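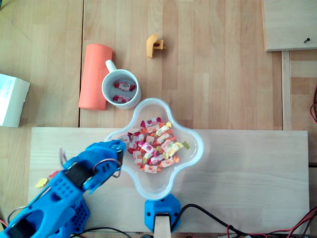 Wrapped candies in a clear plastic bowl, with a white mug holding two more.

Unit 4 - Court-Ordered Blocking and Its Side Effects
Instructor: Libor Zelenák

Reading for this unit: the Moltura case file, sections 1 to 3.

Blocking orders are usually addressed to internet providers. The order names a site, but the provider must choose a technical method. Three are covered in this course: blocking by domain name, by IP address, and by inspection of traffic.

Blocking by address is cheap and quick. It is also the least precise, as many sites may share one address. In the Moltura case, an order against 17 gambling pages also closed off 415 unrelated sites hosted by Niltero, among them the online store Grasso. The store had no notice of the order and no right to be heard before it took effect.

Points for discussion:
Who should bear the cost of an error - the court, the regulator or the provider?
Should a list of blocked addresses be public?
What remedy was open to Grasso?

Written work: a case note of no more than 3,000 words, submitted through Wumodeck by the end of October. Footnotes are not counted. Late work requires written permission from the instructor.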